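Arm drops out halfway through a job, gripper stays live. Anyone else?

stukwood_dan
Evening all. I've been putting off posting this because I half expect to be told I've wired something daft, but I've run out of things to swap. Two small arms side by side on one rail, table in front, walls on three sides. They sort cutlery and shift a cloth, nothing heavier than that. For months they were good as gold and then the left one started going limp in the middle of a move. No error, no beep, it just sags! The gripper on the end stays live the whole time and keeps its last position, so whatever it had hold of goes down with it.

The cutlery is where it bites. A fork and spoon with those green patterned handles, lying almost on top of each other, so the fingers have to come in open and straight before they close. If the shoulder lets go at that point the tips go into the table. I've bent one finger already.

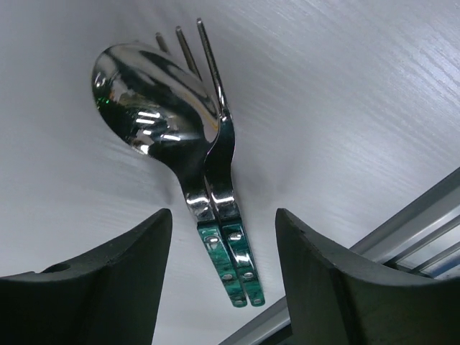

Karkow, April 8, 2018

Right, proper notes from today, sat next to it with a mug of tea and the log open. I ran 90 cycles and it went limp on 2 of them, both on the way out to the left with the arm stretched. The log shows nothing at all for the first one. For the second there's a gap of 47 milliseconds where the shoulder doesn't answer, then it comes back as if it had never been away, except by then torque is off. The power supply is a Saavedra, bought new in September. I've swapped the control board and it made no difference whatsoever.

grulasell_fan
Cable. It's always the cable. If you've got it strapped along the link it gets tugged every time the shoulder swings out, and that's exactly where yours fails. Give it more slack at the base and try again before you spend any money.

pootle
Not convinced, sorry. A tugged cable on mine gave me rubbish readings for days before it dropped anything, and Dan says the log is clean up to the gap. I'd look at the supply. Arm at full stretch is when the shoulder pulls the most current, the voltage dips, the motor resets itself and comes back with torque off. Have you put a meter on it?

stukwood_dan
Only with everything sitting still, and it was spot on, which I know proves nothing! I'll try to catch it moving. The cables do loop up over the wrists and then down the links to the little boards on the front of the rail, with cable ties on the left link, so I can see where grulasell_fan is coming from. Lights were on at both boards when I looked. 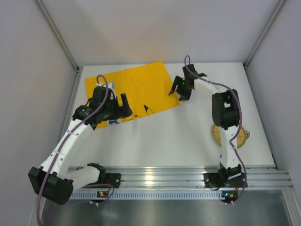

Rhydian Morgan
Can I be the boring one? Whichever of you is right about the cause, an arm that loses torque and then starts answering again is one you shouldn't be reaching under. Stop putting your hands in while it's powered. I had a motor come back on me and the program carried straight on to the next point with my thumb in the way. Make it so that any dropout stops both arms and needs a person to restart them.

grulasell_fan
Bit much for arms that size, isn't it? They could barely pinch you.

Rhydian Morgan
They've already bent a metal finger on a table top. I'd rather it wasn't mine.

pootle
Agree with Rhydian on that, still disagree with grulasell_fan on the cable, ha. Dan, easy test: run the left arm with the right one unplugged. If the dropouts vanish it's the supply.

stukwood_dan
Fair points all round, and yes I have been reaching in, so I've been told off and deserved it. The stop is in now, took me ten minutes. Then I unplugged the right arm and left it running while I had my dinner. It got to 1,967 moves before it went limp. So much rarer but still there??

pootle
Hm. That's annoying. Still says supply to me, mostly.

grulasell_fan
Or it says cable, and you got lucky for a while. Slacken it off!

stukwood_dan
Cutting the ties off the left link tomorrow and borrowing a meter that records. Will post the numbers whichever way it goes.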